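Thursday, January 1, 2026

Slept badly and got up before it was properly light. I have been promised a new year by several people and so far it looks a great deal like the old one, with the same stiff knee and more dishes.

Tuva's present got its trial today. I should say present in quotation marks, because what she gave me is a wooden box with a drawer in it and a lecture. The lecture is that my counter is "working against me." She has been reading some book called *The Ollo Kitchen* by a person who I suspect has never fried an egg, and the idea is that everything you use goes up on top of the drawer unit, everything you half use goes inside it, and the rest goes in a cupboard. Then you have a clear stretch to work on and your whole character improves. I asked her what happens to the things that were already in the cupboard. She said we would get to that.

We have not got to that.

I did the counter anyway, mostly so I could say I had. The jars stayed against the tile where they've always been. I tried them in order of size and then in order of use, and both times I couldn't find anything, so they went back the way they were. The toaster oven is not moving for any book. The towel on it is not moving either. I gave the cutting board the middle, and I will admit the middle looks good with a board on it. It looks like a counter in a house where someone is about to make bread. I am not about to make bread.

The drawer unit I can't settle. It seems too big wherever I put it. I tried it beside the board, and then on the end of the board, which felt wrong, as a board is for cutting on and now a piece of it is holding up furniture. Tuva says people do it all the time. Which people? The handle is handsome in a pipe-fitting sort of way, I'll give her that. But a drawer on a counter is a drawer you have to keep clear in front of, so you have bought yourself a place to put things and paid for it with a place to put things.

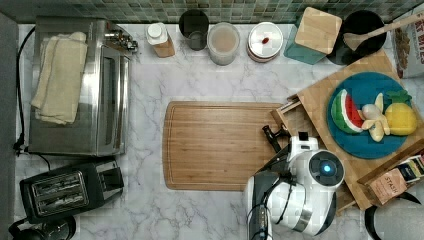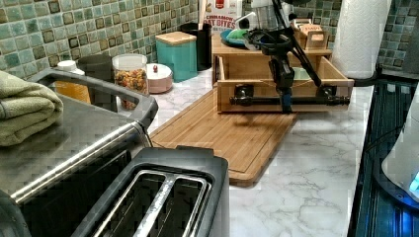
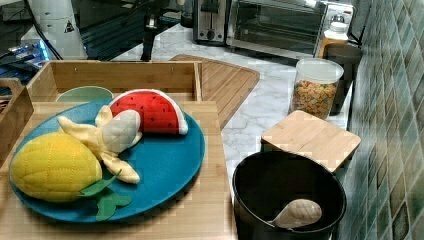

*New Year's counter. Same kitchen all three times, whatever Tuva says about a transformation.*

The soft food is Xiomara's doing. She left it for her girl to play with when they come by, and it has been traveling from room to room ever since. I put the corn, the banana and the watermelon on the teal plate to get them off the floor, and now I've caught myself treating it as the fruit bowl. The corn hangs over the edge. Rimantas would tell me it is the healthiest plate I have served in years, and I would tell him he's welcome to it.

I did look for real fruit. There were two clementines in the hall from before Christmas and I have decided to be realistic about them.

Called Gintarė at noon. She has given up sugar, again, as of this morning. I had the cinnamon oat bites in front of me while she told me about it, and I read her the front of the box, all of it, which took no time, and she said it sounded like candy. I said it sounded like breakfast. She gave up sugar last September too and it lasted 6 days. She doesn't remember it that way. She is also walking to Ojala and back every morning, she says, in all weather. We'll see what she says when there's weather.

Uldis wants 190 dollars for fixing the cupboard door, the one the rest of the things are supposed to go behind. For a hinge! He says it's the hinge and the frame both. I said I'd think about it, and I have thought about it, and I can hold a door shut with my foot. Offered him 100. He laughed, kindly enough, and asked after my knee.

So the whole job took me about 5 hours, counting the phone and a long sit-down, and what I have is a clear board, a drawer with hardly anything in it, and a bag of lids on the dining chair that fit nothing I own. Tuva will ask about the lids. She's coming Sunday to see how the system is holding up, that is her word, system.

I may put the lids in the drawer.

Soup for supper, from the freezer, unlabeled. Lentil, I think. Need dish soap and a bulb for the hall.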